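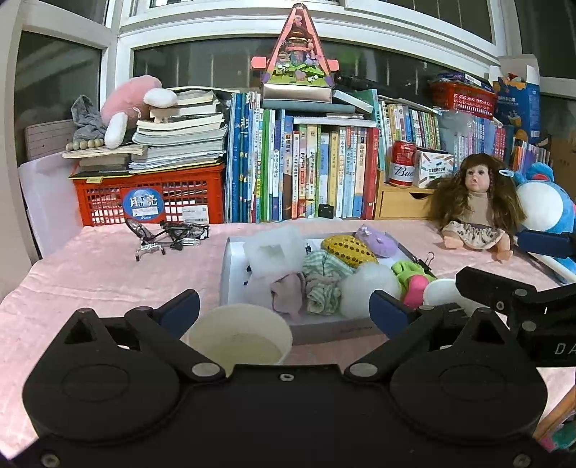 Killeck hand gripper: setup and care notes

Maintained by Brayden Grewal. Last checked 31 July 2018.

Status
In use. The Revby sheet says the fingers hold alignment for 2,000 closes. I wouldn't plan on it. Ours needed attention after 600.

Before a session
Open and close by hand, slowly. Both blue pads should meet flat. If one leads, loosen the finger screws, square the pads, tighten again. Don't bend the finger.
Try a paper cup first. A crushed cup means too much closing force, whatever the Vomska config file claims.

Every 200 closes
Check the round-head screws on both fingers. Wipe the pads with a damp cloth - no solvent.

Known problems
Right finger develops play. The suggested fix was thread locker. Tried in April, didn't last.
The self-test passes with a loose pad, so a pass tells you very little.

Not covered
Calibration. See the Chege folder, and check its numbers before you trust them.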